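Week 3: Knowing when to let go
Notes by Thenmozhi Thomas

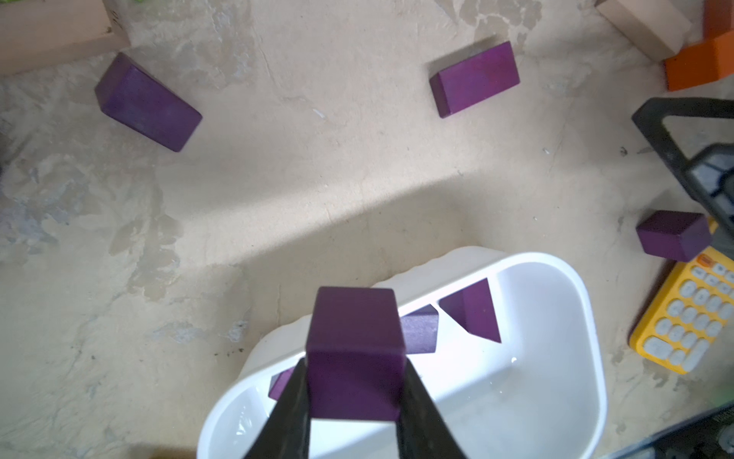 A pick-and-place controller is a small state machine, and I think the release step is the loveliest bit of it. Most of you wrote something like this last week:

SEARCH > APPROACH > GRASP > LIFT > CARRY > RELEASE

The arrows are where the thinking goes. What has to be true before CARRY may become RELEASE? With the cube held over the white bin, as above, the wrist view gives us plenty to work with: the rim is in sight, and so are both fingers. But look at the colours! Blocks in the bin and blocks still on the floor are all purple, so a plain colour mask will happily hand you a target that has already been put away. Find the bin first, mask out its inside, then search what is left. And remember to mask the held cube too (everyone forgets this once).

For the release check, use:
- gripper state is HOLDING
- held block lies inside the rim outline
- both have been true for 280 ms without a break

If the check fails for 530 ms, go back to CARRY and replan. Please don't just open the fingers and hope.

Before the lab, read the Avau planner notes, sections 2 and 3. Run your code in the Rokia simulator first - it is much quicker to break things there.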